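3.2 The microwave corner 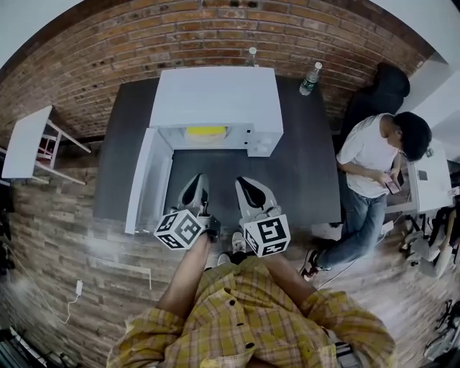
I picked the microwave because everybody I know wipes one down differently, and I wanted a chore where people would argue with me (they did!). Gonzalo Iglesias goes for the back of the cavity first and works forward. I start with the door, always have, and my notes from Hanomdale show I'm in the minority.

Figure 3. The white microwave on the gray table by the brick wall, door fully open, with a yellow item inside and a bottle to the right.

We kept the corner a bit cluttered on purpose, bottles and all, so it felt like a kitchen people use. Of the 200 wipe-downs we logged, the ones I like best are the messy ones, where somebody stops halfway and goes back for a spot near the hinge. Section 3.3 gets into those.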